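The Long Black Shelf

The woman who agreed to talk for this month's column lives in Durkcombe, on the second floor of a building where most of the apartments have the same marble-tiled floor. She asked that her name be left out. She had read our earlier pieces on closets and pantries and wrote in to say that her problem was the TV console.

"It's the only flat thing in the room at the right height," she said. "You come in, you've got something in your hand, and it goes there. Then it lives there."

She bought the console in May from Gitwood, a secondhand furniture store a short drive from her home. It cost 50 dollars. The cabinet with the glass top was already in the apartment, left by the previous tenants, and she never thought of replacing it.

"People tell me they don't match, the light wood and the black," she said. "They don't. I stopped seeing it after a week."

The console is 96 inches long, and she admits that this is part of the trouble. Her last one was 44 inches, and it held the television and not much else. When she moved up in size she pictured a lot of bare black surface. That lasted until the first weekend.

I asked her to go through what stays out and why. She started with the trophy, which belongs to her son. He won it at a school chess day, and he wants it where visitors can see it. She has tried moving it to his bedroom, and it has come back each time.

The cookie jar is hers. She buys the cookies loose at the Clunska market and fills the jar on Saturdays.

"If I put it in the kitchen, we forget and they go soft," she said. "Out here they're gone by Wednesday. I don't know which is better."

She was firmer about the figures. Mickey, Donald and Pooh came one at a time, as gifts from her sister, and they stand together. The panda joined them later.

"Those I dust. Everything else I just push to one side and wipe where it was." 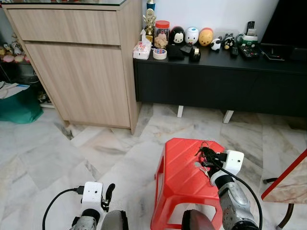
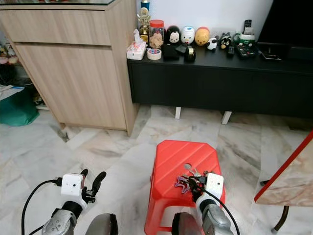
The living room in Durkcombe, with the glass-topped cabinet and the long console.

The tape is a sore point. She sells children's clothes online in the evenings and packs the orders while the television is on. The tape is supposed to go back in the drawer of the cabinet when she finishes.

"The drawer is two steps away," she said. "I know that. I'm tired by then and I put it down where I'm standing."

Remote controls are the other thing that never leaves. She once bought a fabric holder that hangs over the arm of a chair, and the family used it for a few days. Now one remote stands up at the back of the console, and she is fine with that as long as she can find it.

Her one real system came from a talk at the Metwally library, where a speaker suggested giving every surface a single day of the week. Hers is Sunday, before lunch. She takes everything off the console, wipes it from end to end, and puts back only what she can name a reason for. Receipts and school letters go on the pile of papers in the corner by the cabinet, to be read later.

I asked how often the papers get read.

"Less than the console gets wiped," she said.

She likes that the console stands on legs, so she can get a mop under it. The tiles show every crumb when the light comes in low, and sweeping is the one chore she does daily without being asked by anyone. The plastic stool goes wherever it is needed. She sits on it to sort the clothes, and her son sits on it when he wants to be closer to the television than she would like.

Her next plan is a box with a lid for the tape, scissors and labels. She has not bought it yet. She wants one in black, low enough to sit under the television without blocking the screen, and so far the ones she has seen have been too tall.

"My sister says if I get a box, I'll just put things on top of the box," she said. "She's probably right, but I'm going to get it."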